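November
By Delphine Fitzsimmons

Corina Eder is late, and she wants coffee before she says a word about the Tevden trainer. Fair enough. She has been teaching people to tie knots with robot arms since seven in the morning.

Eder runs the skills lab at Dorkwood, three rooms over a parking garage. The Tevden is a rental service more than a product - you pay 2800 dollars a month and get the practice software, the scoring, a remote coach and a box of suture. You bring your own surgical robot. Dorkwood signed up in the spring.

"I didn't want it," she says. "I had binders. I liked my binders."

What changed her mind was the playback. Every session gets saved and marked up, and the trainee sits down with it the same day. Before that it was her memory against theirs. "They'd say, I never pulled that hard. I'd say, yes you did. Great use of an afternoon."

Suturing is where most of the lab hours go. Driving a needle comes fairly quick, she says. Thread is the slow part. No feel in the fingers, so you learn to judge tension by eye, by how the strand lies and what the tissue does under it.

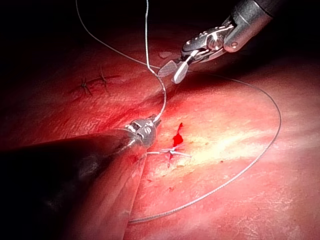
Grasper at upper right, second instrument at lower left, suture looped between them. One white knot, two dark ones further back.

"Look at the loop," Eder says, tapping the screen. "Big loop, lots of slack. Beginners either make it tiny or they loose track of where it went." She likes the trimmed tails on the white knot. Would she say so to a trainee? "Maybe on a Friday."

The scoring she is less sold on. Tevden gives a number out of 200, and she has seen careful work marked down for being slow. "Slow is fine. I'll take slow all day." You can turn the time penalty off but it's buried in a settings menu, and it comes back on after evry update. She has written to them 3 times. They're polite.

Other gripes. The suture box runs out early. The remote coach is good, but only up to 9 at night, and her residents show up after that. Uçar, a rival package she tried for a month, had better late cover and worse video - "like watching through soup."

Would she renew? Long pause, more coffee. Yes, for the playback. She'd ask for a lower rate and that menu fixed. The binders are still on the shelf behind her, she points out, and she did use one last week.

Then somebody knocks about room two and she's gone, cup and all.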